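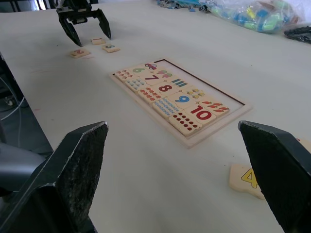

Two-Arm Bench Cell, Walkaround and Comments
Truvosico returns and refurbishment, Trillby building
Apr 3, 2020
Form used: Ljungberg cell checklist, with our own comment lines added
Marks: OK / FIX / WATCH

1. Before power

Emergency stop reachable from both sides of the bench: OK
Comment: I sat in the operator chair and then stood at the packing side. Reached it both times without leaning over the table. Big improvement on the old spot!

Cables clear of chair casters and feet: WATCH
Comment: White cables loop down beside the table, and there is a caster on the floor near them. Please tie the loops up higher. The day crew asked for clips and I think they're right, clips are on the order list.

Table top clean, no damage: OK
Comment: Faint reddish mark along the left edge. Wipe it, and if it stays, leave it. Don't use the strong cleaner, it dulls the white and then the arm cameras get glare.

Bench clear of items not in the job: FIX
Comment: Clear bag of plastic toys and a dark gray folded item at the back of the table during the counting puzzle job. They belong on the cart. I know the cart is a walk away. We are moving it closer, which should have been done when the cell went in.

2. Grippers

Fingers tight, no play: OK on both arms

Finger faces: WATCH
Comment: Near pair is scuffed gray on the faces. Still usable. Swap when a fingernail catches in the scuffs, and write the swap in the log so we can finally learn how long a pair lasts on wood pieces.

Grip force set for the job: OK
Comment: Set to 4 on the panel for wooden puzzle pieces. Anyone trained may lower it. Raising it needs the lead.

Both arms stop when one arm is stopped: OK
Comment: Tested from each side, twice. Love how quick this is.

3. Work at hand: number-matching puzzle

Tray placed where both arms can get to it: OK
Comment: Set diagonally on the table. Operators worked this out for themselves in the second week and it's now the standard placement.

Loose pieces spread out, none stacked: OK
Comment: Part of the tray is filled and the upper right of the well is still open. The three small pieces under the far arm are lying loose on the table, off the tray.

Pieces away from the table edge: WATCH
Comment: The yellow 4 is fine, but there's another piece out by the far right edge. A piece on the floor means somebody reaching down next to a live arm. Stop first, then pick up. Every time, even when it's right by your shoe.

Final check of the set done by a person: OK
Comment: The person at the bench matches each number to its pictures and dots before the tray is wrapped. I tried one myself and had fun with it, and I was slow.

4. People

Operator trained on stop and restart: OK
Job swap every 200 trays: FIX
Comment: Swaps were skipped on the late shift. Watching two arms is tiring in a different way from sorting by hand, and the swap matters just as much as before.

Wrist and shoulder complaints logged: OK
Comment: None new. Under hand sorting we did 1000 trays in a busy stretch and people went home with sore thumbs. The cell did 172 on its first full day, so we are still behind on speed, but I talked with three operators and all of them want to keep it. They like having time to look at a set properly and send the bad ones back.

Operators may pause the cell without asking: OK
Comment: Posted at the bench. Please keep saying it out loud to new people too. The ones from the Asila site came from a place where stopping the line got you a talk with the boss, and it takes a while to shake that off.

5. Open items

Cable clips, both sides
Cart moved within arm's reach of the packing side
Late shift swap sheet, to be signed at each change
Spare finger pairs, count the drawer and reorder
Next full walkaround: September, sooner if the cell gets moved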